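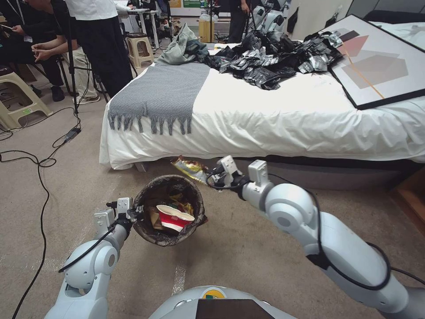 Is the Plorka two-arm unit worth the lease price for room cleaning at a property our size?
At the quoted rate, only if one attendant can run three rooms at a time with it, and we have yet to see that done.

March 6, 2020. Second day at Flallville with the Plorka. Started on the guest room setup, trash task only. The left arm holds the wastebasket by the rim, off the carpet, and the right arm brings a wrapper to it. I had assumed the basket would stay on the floor. Korkor Essien says the held basket is the default in the current software and that the floor mode is a setting, page 116 of the manual. Looked it up. It is there, with one paragraph and no diagram.

Grip on thin wrappers is better than I expected from a two-finger gripper. The McKinnon we looked at in August used suction and had no answer for anything crinkled. The Plorka pinches. What I can't judge yet is flat paper on a duvet, receipts and the like, so that goes on the list for tomorrow.

Lease terms, copied from the sheet so I stop hunting for it: 1174 a month, 3 year minimum, service visits included, grippers treated as wear parts and billed separately. I asked what a gripper costs. Korkor will get back to me. I asked what counts as wear. Same reply. The Ronden quote was higher per month but had the grippers in it, so the two can't be compared until I have that number.

Items to raise before anyone signs:

Cable routing. A black cable loops along the outside of the left arm. In a room with lamps and bed throws I would want it sleeved. Ask if there is a kit and who fits it.

Liner changes. The demo covers putting trash in. Emptying the basket and putting in a new liner is a separate task and is quoted as an add-on.

Sorting. Paper cup and snack wrappers go in the same basket. Fine for us, but the brochure says "sorts," and I want that word explained or taken out of the contract.

Bed making is not in the base package either. The duvet and the knitted throw would still be ours to do by hand, which takes most of the saving out of my spreadsheet. Reran it tonight with trash only and it does not pay back inside the term. With trash, liners and bathroom floor it gets close.

Need from Korkor: gripper price, wear definition, floor mode shown live. Charge the laptop.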